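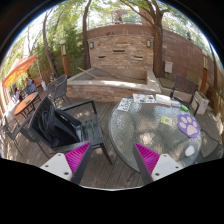
Out on the patio, with the round glass-topped table

Stocking Flardale umbrellas: your questions answered

Our umbrellas are now going into shops outside the UK for the first time, and we couldn't be happier about it! We've had lots of emails from shopkeepers, so here are the questions that come up most.

Where can I buy a Flardale umbrella abroad?

Sweden and Norway to begin with. Our agent there is Medier, and the person to talk to is Britt-Marie Lindholm, who looks after all the Nordic shops for us. She carries a full set of samples and loves a good rummage through a shop's window display, so do invite her round. Denmark comes next, in July if the paperwork goes smoothly.

Are they still made in Plarnby?

Yes, every one of them. The cutting, sewing and fitting all happen in the Plarnby workshop, just as before, and the export umbrellas come off the same benches as the ones we sell at home. Even the swing tags are the same, with the care notes in Swedish and Norwegian added on the back.

Which models can shops outside the UK order?

The Tangen (our long walking umbrella with the curved handle) and its folding sister, the Tangen Short. The children's range stays in the UK for now while we sort out the labels. We know, we know, everyone wants the children's ones!

What is the smallest order?

A first order is 15 umbrellas, in any mix of colours. After that you can top up in whatever quantity you like, even a single umbrella for a customer who has set her heart on the green.

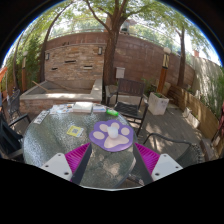

Can I ask for a colour you don't make?

Do, we love these requests! Shops ordering 90 or more of one model can have their own canopy colour, and we'll send a cloth swatch before anything is cut. You don't need a proper colour reference, either, as we're happy to match to an object you already have. Purple is the shade we're asked for again and again, and the paw-shaped mat on the glass table is a good example of something we could work from: purple for the canopy, and that pale beige-pink of the pads for the binding round the edge. Post us the thing itself if you can, as colours shift so much on a screen. We'll send it back with the swatch.

How long does delivery take?

Stock colours reach Nordic shops within 21 days of the order. Own colours take longer, and we'll give you a date once you've said yes to the swatch. Autumn is our busy season (no surprise there), so if you want umbrellas for the first rainy weeks, please order over the summer.
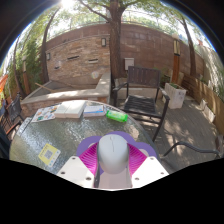
Repairs and returns

What if a customer's umbrella breaks?

Every umbrella has a 3 year guarantee covering ribs, springs and stitching, and it's just the same abroad as at home. The customer brings it back to the shop, and the shop passes it to Medier. Small jobs are done there, with parts we send over by the boxful, and anything trickier comes home to Plarnby.

Can I return umbrellas I haven't sold?

Stock colours, yes, so long as the tags are still on. Own colours we can't take back, I'm afraid.

Who sets the shop price?

You do. We send a suggested price with the order form, and Britt-Marie can tell you what neighbouring shops have found works well.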